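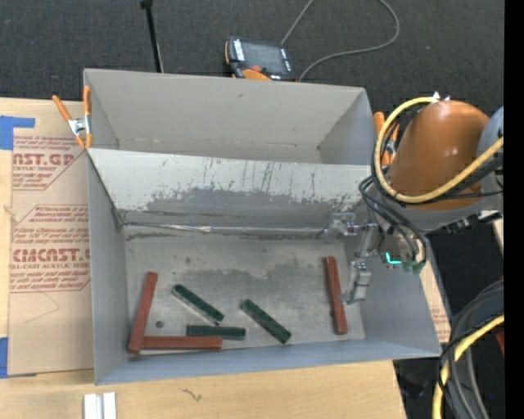
Home | List archive | Browse by thread | Browse by month | Subscribe | Rules

Fleditville Shop Talk mailing list
Subject: Re: Metal bins for spacer bars, yes or no?
Friday, January 16, 2026

Print this message | E-mail this message

Hi all,

I've been meaning to answer this one since it came through, and then the furnace quit and I spent two evenings lying on the basement floor with a flashlight in my teeth. It's running again. Anyway, bins!

> I have a set of spacer bars I use for leveling shelves and propping
> up glue-ups, and right now they live in cardboard boxes under the
> bench. The boxes are falling apart. I've got a line on a big divided
> sheet metal bin, used, and my worry is that the bars are going to
> get beat up in there, or rust onto the bottom, or that I'll just
> end up with a noisy version of the mess I have now.

I went to a sheet metal bin from wooden drawers, and I'm not going back. Mine's gray, open on top, split the long way by a slanted divider, so there's a narrow compartment in back and a wider one up front. It came out of the old Jenkins warehouse when they cleared the place, and I paid 39 dollars for it, which I thought was high at the time (I've since seen what new ones go for and I take it all back).

The bars get tossed in the front. I've got reds and dark greens in there, and I like being able to reach in and grab a color without reading anything. My old drawers had little labels on them, and I'd stand there with my glasses on my forehead looking for my glasses.

> Does the divider get in the way? The one I'm looking at is slanted
> and I can't decide if that's a feature or if somebody backed a truck
> into it.

Ha! Mine is meant to slant, as far as I can tell. I like it for the front compartment because when I drop a bar against it, it slides on down to the floor instead of leaning there waiting to fall over on my hand. The price you pay is scratches. My divider has dark up-and-down scratches all over the middle and toward the right, and I'm right-handed, so draw your own conclusions. The top part of the panel is still pale, almost whitish, and lower down it's gone a darker, patchy kind of gray. I quit caring about that after the first week. If you're a person who cares, you could hang a piece of old rubber mat over it, though I tried that once and the mat kept ending up under the bars.

There's a long thin shiny strip along the foot of my divider too, with some dark smudges just under it. Those smudges come right back after I wipe them. I've tried dish soap, mineral spirits, and a lot of muttering. If anyone has a trick, please post it.

> What do you do about the bottom? Liner, paint, nothing?

Nothing, at the moment. It's bare metal and it's worn mottled, light gray and dark gray like an old cookie sheet. I did look at paint. I even bought a quart and got as far as stirring it. Then I thought about what it'd look like after a month of bars landing on it, and about finding paint chips stuck to the underside of somebody's walnut, and I put the lid back on.

What I do instead is dump everything out in September, before the damp weather, vacuum the corners, and rub the floor down with Skatine. I use the paste, not the spray. Put it on thin, let it haze, and buff it with an old T-shirt. It smells like a school hallway for a day. I've been doing it four years and have never had a bar stick to the bottom. My garage isn't heated, either.

Check the corners and the low seam at the back for crumbs and sawdust while you're in there. Sawdust holds water like you wouldn't believe, and a bin with a perfectly nice floor can be rotting along the seam and you'd never know until your finger goes through.

As for the bars getting beat up, yes, some. I've got a red one with little dark nicks down its side. It still does its job fine. If yours are for anything where a nick would throw you off, I'd keep those few somewhere softer and let the everyday ones go in the bin. I keep my fussy ones in a sock. Several socks, if you want the whole truth, and my wife has opinions about where the socks came from.

> Also how many is too many? I've got way more bars than I use.

Oh boy, this was my whole problem. When I had the drawers I had 120 of the things, no kidding, because every time I saw a box of them at a sale I brought it home. I moved all of them into the bin the first weekend and it was awful. You couldn't find a green without moving a dozen reds, and the ones at the bottom may as well have been in another state. I gave 60 of them to the high school shop and put most of the rest on a shelf in coffee cans, and now I keep only a handful in the front compartment at a time. If I can see the floor between them, I'm happy. The rule in my garage is that the bars all lie in one layer. They can be at any crazy angle they want, one standing up along the side and another flat along the front and the next one slantwise, I don't care! I just don't want them in a pile. You can pick one up by its end without pinching a knuckle, and if one's missing you notice it the same day.

I know some of you line everything up by color, reds to the left and greens to the right. I tried it. I had a strip of tape across the bottom for a while. It lasted until the first busy Saturday, and after that there was always a red who'd wandered over to the far side, and the tape got gummy and collected dirt, and peeling it off took longer than all the sorting it ever saved me. With two colors that different you really don't need it. Now if you've got three or four colors, or two that look alike under a shop light (I had a set once where the navy and the black were the same thing after sundown), then sure, use separate bins or put the divider to work.

About that back compartment. Everybody asks what I put in it, and mostly the answer is nothing. I leave it open for whatever comes back from a job, so I can set things in there while I look them over, and then move them up front or out to the cans. It's narrow enough that it would be miserable for everyday storage anyway. You'd be skinning your wrist on the divider. I know a fellow on the other list who fills his with clamps and swears by it, and maybe he has thinner wrists than I do.

> Last thing, noise. My shop is under the baby's room.

Well, this is where I can't help you much, because it IS loud. A bar dropped flat on a bare metal floor sounds like somebody kicked a mailbox. I set mine in by hand after supper and drop them all I want during the day. What did help was getting the bin up off the concrete. I put a folded moving blanket under mine and it took the ring out of it. Still a clunk, but a shorter clunk. A liner would do more, and if I had a baby upstairs I'd probably go that way and put up with the liner sliding around. Cork, maybe? I haven't tried cork. Somebody here must have.

One more thing before you go pick it up. Ask what it weighs. There's a heavy version of these that Faker used to sell, a really thick-walled thing, and the plate riveted on the one I looked at said it was rated for 900 pounds. You do not need that for spacer bars. You will, however, need two friends and a ramp. Mine's the lighter kind and I can walk it across the floor a corner at a time.

Look at the top edge too and run a rag along it before you run your hand along it. If the rag snags, take a file to that spot before you put anything in. I found mine the other way, on a Sunday, with the drugstore closed.

So that's a yes from me. If it's square and the seams are sound and they're not asking silly money, go get it, and let us know how the cork works if you try it. And if anybody out toward the county line wants coffee cans of greens, I still have a shelf of them and I'm not shipping.

Back to the furnace, it's making a noise again.

(the one with the garage on the hill)

Previous message | Next message | Reply to list

Contact the list owner | © Fleditville Shop Talk | Back to top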